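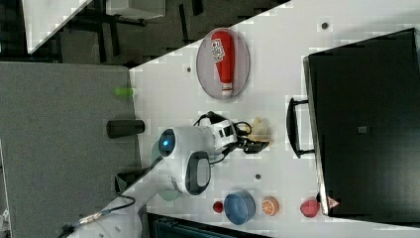

One student wrote in after last week's class to ask why sauce counts as a preserve at all, when it's runny and you'd never put it up in slices. Fair question, and I've moved it to the top of these notes!

Week 2: Acid, sugar and salt

A preserve is any food we've made unfriendly to microbes, and the texture doesn't come into it. Tomato sauce gets there with vinegar, sugar, salt and a good long boil. Chutney works the same way, only lumpier (my favourite, if anyone's asking).

The number to remember is pH 4.6. Botulism can't grow below it, and tomatoes sit annoyingly close, so we add acid every time — even to the sour little ones from your own garden.

For the prac, weigh out 600 g of chopped tomato and 49 g of sugar. Vinegar quantities are on the Lightfoot sheet. Please don't halve them because you don't like the smell!

Reading: the Dedport chapter on acidity, first half only. Bring an apron and a clean jar with a lid that fits.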